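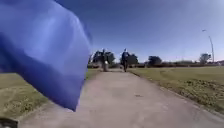 Concrete path, short grass either side, two walkers coming the other way and a blue flag flying close by.

Can a machine do the outdoor chores yet?
Tips for paths, lawns and workshop yards, from the Cledoris household pages

I get more letters about robots than about limescale these days, and I'm delighted. Most of them ask the same thing in different words: is there a machine I can buy that will sweep the path, cut the grass and bring the shopping up from the gate while I sit down with a cup of tea? We're part of the way there, and the part we've got is great fun.

Getting from one end of a path to the other is the chore underneath all the other chores. A sweeper has to do it, so does a delivery trolley, and so does anything that carries tools from the shed to the bench. A wide, flat path with a clear edge is about the kindest job you can give a machine, and even then it has to cope with people walking towards it, low sun, and small dark marks that might be a leaf or might be a stain. You and I don't even slow down for a leaf. A cautious machine may stop dead and think about it (ours did, eleven times before breakfast).

Mowing is the success story. Our readers in Brakstead have been running robot mowers for several summers, and the lawns look lovely. A few things they've taught me:

Pick up windfalls, dog toys and twigs the evening before. The mower will go round big things and chew small ones.

Cut back anything that hangs over the edge of the lawn. Long lavender stems look like a wall to some models.

Brush the charging contacts with a dry toothbrush once a month, and lift the mower indoors in November.

Keep a pair of hand shears. Corners are still yours, I'm afraid.
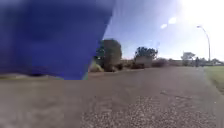
Will a robot sweeper work on a rough surface?
It depends on the brush and the wheels. Smooth concrete suits nearly all of them, but coarse chippings wear soft bristles quickly and trap grit between the stones. Ask for stiff bristles and the largest wheels on offer, and go over the worst patches with a yard broom first.

Low sun deserves a word of its own, because it catches so many people out. Machines that steer by camera can lose sight of the edge of a path when the light is straight in front of them, much as a driver does. Set the timer for mid-morning or for late afternoon with the sun behind, and wipe the lens with a soft damp cloth before each run. Never use kitchen spray – it leaves a film that glares terribly.

Flags are another good habit. A low machine on a shared path is easy to miss, and a bright flag makes it much easier for walkers and cyclists to spot. Choose a light fabric, fix it well clear of the lens, and test it on a breezy day. Cloth that hangs quietly in the shed can fill half the camera's view once the wind gets hold of it! If that happens, a shorter or narrower flag usually does the trick.

Now, the workshop. We tried a Tekin carrying trolley in our own yard, back and forth between the store and the bench, and kept a tally on the back of a door. Out of 327 trips it needed a hand on 118 of them. That sounds dreadful until you see that most of those were the same two places: a hose left across the slabs, and a lip at the doorway that a strip of rubber ramp cured in an afternoon. After that it was a joy. I still load it and unload it myself, mind you. Picking up an awkward box and setting it down gently is much harder for a machine than driving along with it on top.

So before you spend anything, do the dull jobs:

Rake the joints between slabs clear of weeds and refill any that have sunk.

Cut the turf back to a crisp line where it meets the path. A half-moon edger and a plank to stand on make light work of it.

Scrub off dark stains with washing soda and hot water. Some machines read a dark blotch as a hole.

Hang hoses and leads on a hook by the tap.

Your path will be nicer for it even if the robot never arrives. 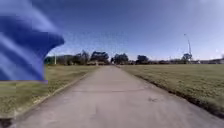
How much path can one machine look after?
Most small battery sweepers are happiest with short runs and a rest on charge between them. Our Zoklow managed 100 metres of garden path and came home with power to spare, but a long drive with a slope in it was too much. Measure your route there and back, then buy for double.

Prices are all over the place, and some 2,000 pounds is what I'd set aside for a sweeper that can be left to get on with it. Borrow one first if you possibly can. Next time I'll be looking at window cleaners, the sort that cling on by suction, so do send in your stories – especially the ones where it fell off.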